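咬合纸

下午四点，诊所的暖气又坏了。十一月。Meron Araya 把外套套在白大褂里面，袖子鼓鼓囊囊，戴手套费了半天劲。

“下一个。”

进来的是 Ó Dálaigh 老先生。左下，后面那颗。三个月了。前头看过两个人，一个说牙龈，一个说神经痛，还有一个——不对，就是两个，他老说成三个。

“哪种疼？”

“松开的时候疼。”

“咬下去呢？”

“咬下去不疼。松开。一下子，像被电打。”

Meron 手停了停。松开的时候疼。她在学校背过这句，背得滚瓜烂熟，考完就忘，后来又在一个又一个病人嘴里捡了回来。

片子上什么也没有。当然没有。裂纹顺着近远中走，片子拍不出来的。她让他咬小棒，一个牙尖一个牙尖地试。颊侧，没事。舌侧前面那个，没事。后面那个——

老先生的手抓住了扶手。

“好，找着了。”她说。声音有点大，门外的 Aisling 探头进来看了一眼。

Aisling Breathnach 管前台，也管账，也管咖啡机，最近还管跟 Indorell 吵架。Indorell 是保险那边，回信永远三行字，第三行永远是“资料不足”。上一封说老先生的冠不予批准，因为“影像未见异常”。

“影像未见异常，”Aisling 当时念了两遍，“他疼不疼影像怎么知道？”

Meron 没接话。她欠着 Indorell 的表格，欠了一摞。

拆旧充填体。银汞的，年头不小，老先生说是在老家镇上补的，那个牙医养一条狗叫 Polo，狗就趴在候诊室里，小孩都不哭。Meron 嗯嗯地听着。水，吸，水，吸。银汞一块块下来，窝洞底下露出来了。染色剂点上去，等一下，冲掉。

一条线。蓝的，细得跟头发似的，从远中边缘嵴往下，拐了个弯，不见了。

拐到哪儿去了呢。就是这个问题。到髓室底就完了，没到还有救。她凑近，换个角度，又换一个。脖子酸。灯有点烫额头。

“大夫，”老先生含着一嘴棉卷说，“拔？”

“别说话。”

“我儿子说拔了干净。”

“您儿子是牙医？”

“卖轮胎的。”

她差点笑出来，口罩里面一团热气。手倒是稳的。

其实她害怕这种牙。以前在大诊所的时候，老板说，裂了就根管，根管完就冠，冠完就再来。一颗牙收三回钱。她跟着做过。有个女人，右上六，Meron 说没事，磨合磨合就好了。过了几个礼拜那颗牙从中间劈开，像劈柴，女人捧着半颗牙坐在她面前，也不骂她，就问：我当时说疼的时候，你是不信我吗？

她没有回答。到现在也没有。后来她就辞了，搬到这儿，跟 Aisling 合伙，租了楼下是面包店的二楼。早上满屋子面包味，配着丁香油，说不上来的一种味道，闻久了饿。

“Aisling！临时冠的材料，Wura 那个，还有吗？”

“最后一盒！”

“拿来。”

“订了两回了都没到货，你省着点——”

“拿来吧。”

线停住了。在轴壁上，离髓室底还有一截。她看了很久，久到老先生开始哼歌，哼得含含糊糊，不成调。停住了。至少现在她能看见的部分是停住的。看不见的部分，谁知道呢。

先临时冠箍住，降一点咬合，观察。不疼了再做正式的。疼，再说。她把这几句话在心里排了排，又觉得太像 Indorell 的回信，三行。

“我跟您说实话，”她摘下一只手套，“这颗牙裂了。裂得不算深，也不算浅。我能把它箍住，不让它继续张开。但是长不回去的，牙齿不会长回去。”

老先生想了想。

“那两个人说没裂。”

“他们没看见。”

“你看见了？”

她拿镜子给他看。他眯着眼，估计什么也没看清，但是点了头，点得很郑重。

“所以我没瞎说。”他说。

“您没瞎说。”

他忽然不吭声了，拿手背擦眼睛，说灯太亮。Meron 把灯推开，低头去找咬合纸，找了好一会儿，咬合纸就在她手边。
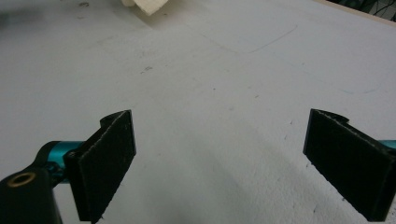
文／小满在路上　　栏目：短篇　　阅读约 5 分钟

临时冠戴上去，红的那面，咬。磨一点。再咬。再磨。

“松开。”

他松开了。两个人都等着。

“再来一次，慢慢咬，慢慢松。”

楼下面包店在拉卷帘门，哗啦一声。老先生的手放在肚子上，没有去抓扶手。

“好像……”他说。

“好像什么？”

“我再试试。”他又咬了一下，左右磨了磨，表情像在尝一道拿不准咸淡的菜。“没电我。”

外面 Aisling 在打电话，对 Indorell，嗓门起来了：对，裂纹，对，染色照片，我们有照片，不是片子，是照片，你要几张？麻烦你把名字拼一下，你的名字，不是病人的。

老先生付了 60。掏钱包掏半天，一张 50 的，剩下全是硬币，一枚一枚排在台面上，Aisling 夹着电话，冲他摆手说不用数不用数。他非要数。

“两个星期后来，”Meron 说，“疼就早点来，别扛。软的先吃着，别嚼硬糖。”

“面包行吗？”

“面包行。”

他走到楼梯口又折回来，围巾只围了一半。

“那条狗，Polo，”他说，“活了好久。那个牙医倒是死得早。”

说完就下楼去了，一级一级的，扶着墙。Meron 站在门口听他走完。然后回去坐下，把那摞表格最上面一张抽出来，找笔，写病人主诉。

松开的时侯疼。她写。写完看了看，在下面又补了一行：已找到位置。

“Meron！”Aisling 喊，“下一个都等了 40 分钟了！”

“来了。”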